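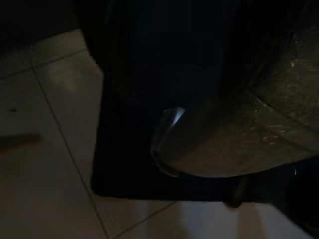
Pale floor tile with dark grout lines.

Week 4 notes: fasting and prayer in the desert tradition

The early monks of Egypt tied fasting to prayer from the start. Read chapter 2 of the course book, pages 17 to 20, before class.
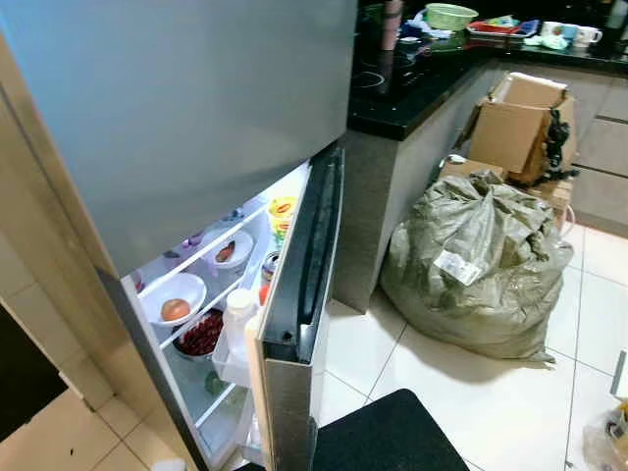
Department of Religious Studies, Darko College

Evagrius lists eight troubling thoughts, with gluttony first. Cassian carried the list west in Latin. Note the order in each writer. Kobina Dramani's outline is on reserve.

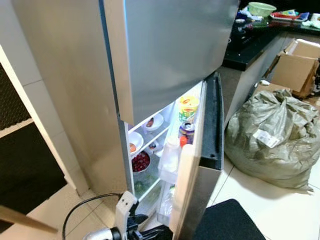 Refrigerator with the lower door open.

Key terms: ascesis (training), nepsis (watchfulness), apatheia (freedom from the passions). The written response is 800 words, due in April to Kwadwo Lamptey. 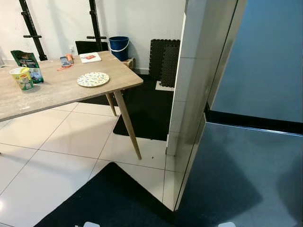 What did Evagrius mean by apatheia?
A settled calm in which the passions no longer rule the soul. He saw love as its offspring.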